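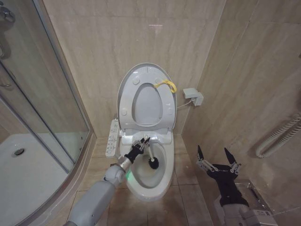 Skesby, three months in

I put off writing about Skesby for a good while, mostly to see whether I'd still be opening it once the newness wore off. I'm a hoarder of links. When I moved everything over from Losden in March I had 2,572 saved articles, and I'd be embarrassed to tell you how many of them I had read (fine, 517, I looked it up).

For anyone who hasn't come across it, Skesby is a read-later app with a feed reader and a newsletter inbox bolted on. You get your own address for newsletters, and they land next to your feeds and your saved pages in one long list. I was sure I'd hate the one long list. I love it! I sit down with coffee at 6:30, start at the top, and swipe away whatever I'm never going to read, and it feels a lot less like doing my email.

The import went better than I expected. Losden hands you a messy file with the tags all mashed together, and Skesby sorted most of that out by itself. It choked on 124 links, nearly all of them old blog posts that have vanished from the web anyway, and it gave me a tidy list so I could go hunting for copies.
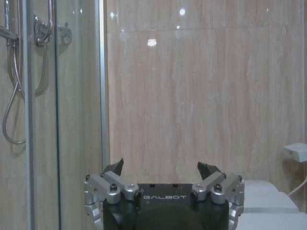
Search is where I start to grumble. It's quick, but it only looks at titles and your own notes unless you pay for the bigger plan, and I think full text search ought to be in the regular one. Tullell has had it for ages. Highlights are lovely on a laptop and fiddly on a phone, where the little handles keep jumping to the next paragraph. I wrote to support about that on a Monday and had a friendly answer from Rigoberto Espinoza before dinner, saying a fix was being tested. I'm still waiting on it, but he did write like a person.

The free plan lets you follow up to 115 feeds, plenty for most people and sadly not for me. There's no way to share a folder yet either, so my brother and I still swap links in Mbwambo like we always have.

I've paid for the year. Four stars from me, and I'll gladly add the fifth when those highlight handles behave.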